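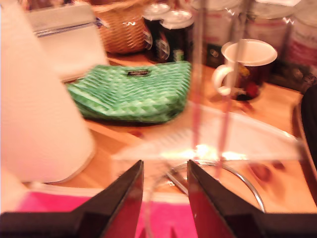
My first batch tasted like pencil shavings, wrote Nadège Picard, and I very nearly packed the whole thing back in its box before I found the page about rinsing. We have moved that page to the front of this section on her account, and we'd ask you to read it even if you have owned a water distiller before and feel you could set one up in your sleep.

Section 3: Setting Up Your Orkine Countertop Distiller

Welcome to the part where you get to take the plastic off. Set aside an afternoon for it if you can. Very little of that time is work on your part, but the first two batches have to be run and poured away, and the machine can't be hurried. Plenty of owners start the first batch after lunch and have their first good water by the next morning.

Before you begin, check that you have the boiling tank, the fan lid, the power cord, the collection jug with its lid, the drip spout, a bag of Clotaro charcoal sachets and the packet of cleaning powder. The drip spout is small and likes to hide in the folded cardboard under the tank, so have a good look there before you write to us about a missing one (we do send out replacements, and most of them cross in the mail with a note saying the spout has been found).

Choosing a spot

1. Pick a level, sturdy surface close to a grounded wall outlet. The distiller draws 600 watts, and we ask that you plug it straight into the wall and leave extension cords and power strips out of it.

2. Leave 10 inches of open space above the lid and a hand's width on every side. The fan pulls in room air to cool the coil, and it blows that air out a good deal warmer than it went in.

3. Keep it out from under hanging cabinets, and away from curtains, paper towels and houseplants. Ferns in particular don't care for it.

Note: The distiller hums. It's a steady sound, something like a bathroom fan with the door shut, and most people stop hearing it after a day or two. If your kitchen opens onto a bedroom, a laundry room or a back pantry makes a fine home for it, as long as the door can stand open while it runs.

Caution: The base of the tank stays hot for a good while after the cycle ends. On a wooden table or a painted shelf, put a heat-proof mat underneath. A folded dish towel won't do.

Rinsing and the first cleaning batch

4. Wash the jug, the jug lid and the drip spout by hand in warm water with a little dish soap, then rinse them until there's no trace of suds. Wipe the inside of the tank with a damp cloth. Never put the tank or the fan lid in the dishwasher, and never hold either one under the faucet.

5. Fill the tank with tap water to the lower line. Cold water is fine, and so is lukewarm.

6. Add one level teaspoon of the cleaning powder and stir it with a wooden or plastic spoon until it disappears.

7. Leave the charcoal sachet out for now. It goes in at step 12, and a sachet that has been through the cleaning batch should be thrown away.

8. Set the fan lid on the tank so that the two marks meet. You should feel it settle. If it rocks, lift it off and turn it a little until it doesn't.

9. Slide the jug under the nozzle, plug in the cord at the tank end first and the wall end second, and press the green button.

10. Let the batch run to the end. When the machine shuts itself off, unplug it, wait for the tank to cool, and pour away everything in the jug and everything left in the tank.

11. Repeat the batch with plain tap water and no powder. Pour that one away too. We know it seems like a waste of a morning's electricity, but the faint metal or pencil taste that Nadège ran into comes from the new coil, and it's this second batch that carries it off. If you can still taste it afterward, run a third.

Your first drinking batch

12. Run one charcoal sachet under the faucet for a few seconds, squeeze it gently, and tuck it into the drip spout. Press the spout into the mouth of the jug lid.

13. Fill the tank to the upper line and no higher. Overfilling is the most common cause of cloudy water, as boiling water can splash up into the coil and come down the other side undistilled.

14. Fit the lid, place the jug, plug in and press the button as before. Nothing much happens at first. You'll hear the fan right away and the water a little later, and the first drops usually fall once you've stopped watching for them.

15. When the cycle is over, take the jug away, put its plain lid on and let it stand in the refrigerator overnight. Water straight from the coil can taste flat. Cooling helps, and so does pouring it back and forth between two glasses to get some air into it.

Note: Water in the jug can be hot when the batch has just finished. We have measured it at 165 degrees Fahrenheit in a warm kitchen in July. Please don't pour it into a thin drinking glass or a chilled pitcher until it has come down to room temperature.

Caution: Don't lift the fan lid while the machine is running or just after it stops. The steam underneath comes out sideways, toward your wrist.

What you'll find in the tank

After a drinking batch there will be a little water left in the bottom, and it may be yellow, brown or chalky, depending on where you live. Owners on the Tullmont town supply tell us theirs looks like weak tea. Pour it down the drain and wipe the tank while the film is still soft - once it dries, you'll need the cleaning powder again.

Change the sachet every nine batches. Pencil marks on the side of the sachet bag work well for keeping track, and if you lose your place, just start a fresh one. The Rey stainless jug, sold separately, takes the same sachets and the same spout, so there's no need to buy a second kind.

If the machine stops partway through a batch, turn to Section 5 before pressing the reset button. The tank may have boiled dry, in which case it needs to cool completely with the lid on before you add any water.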